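Laundry notes, Mar 24, 2024
Back room, Trelthorpe

Okay, writing this up while I still remember it, because last time I waited and ended up with a page of arrows I couldn't read.

Main job was the mixed pile: dark knits, a few colored things, the usual. I wanted to settle the sorting question before we run anything else, and mostly I think we have. Dark stuff goes in by itself. I know, I know, everybody's grandmother could have told us that, but we had fuzz all over the Drirkum samples in November and I'm still picking it off my sweater.

The thick charcoal stuff is the hard one. Soft, heavy, loves to bunch up into big fat rolls and then droops in whatever direction you weren't ready for. If you pick it up by the middle you get one long tube of cloth hanging down toward the carpet and the weight all ends up at the bottom. Pick it up by a seam and it's a little better, as far as I can tell. I'd still like to try shoulders first.

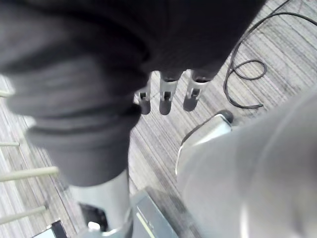 Efua Akpalu disagrees with me about the shoulders, and wrote so in the margin of my last page: grab the hem, fold it up once, then lift, and the whole thing goes in as one lump. She says shoulders only work if the collar isn't stretched out already, and ours all are. Fair point! I'll do her way for the next batch and mine for the one after, and we can argue over lunch.

Other thing on the darks. Turn them inside out. I skipped it on half of them and now I can't remember which half, so whatever comes out of that comparison is worthless, please ignore the column with the question marks. Priya, if you're copying this into the shared sheet, leave that column blank.

Then the teal. I love this color, a sort of muddy blue-green, and it's fuzzy, like felt almost. It holds a crease forever, though. You squash it down once and there's a dent sitting there looking at you. I'd been folding it in half before it goes anywhere and I think that was a mistake, so from now on it gets laid over loosely and nobody sits on it (Etornam).
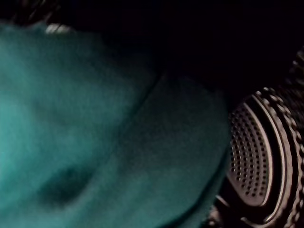 Same goes for stacking. Keep it on top of the pile, with the heavy knits underneath, and don't cram it into the corner of the basket with your fist the way I do when I'm in a hurry.

Detergent: we're on the Tsikata liquid, 26 ml a load, measured with the little cup and not by eye. Mohammed-Awal has been eyeballing it and swears he's accurate. He is not accurate, I checked. Spin at 1000 for the knits. I'd go lower for anything fuzzy but I haven't tried it yet, so that's a guess for now.

Loading: door all the way back before you bring anything over. It swings out to the left, so come at it from the right or you'll be reaching around the glass with an armful of sweater. Check the drum for socks. Run a finger around the gray gasket too, that's where the last one was hiding.
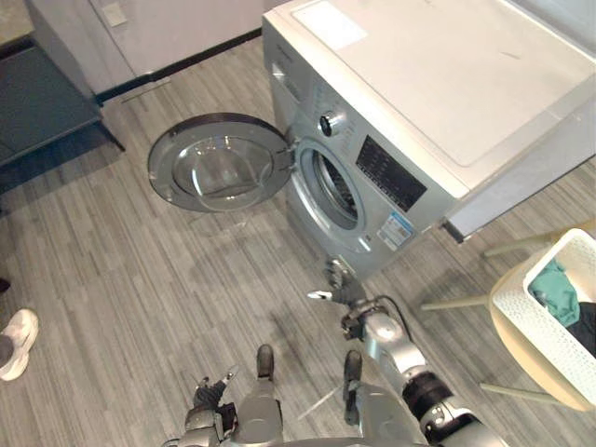
Washer with the door fully open, drawer at upper left, knob beside it.

Still to do: label the baskets, find the cup's lid, ask Mariama whether the Beltell bags are big enough for two of the charcoal ones or just one. Also wipe out the drawer, it gets gunky.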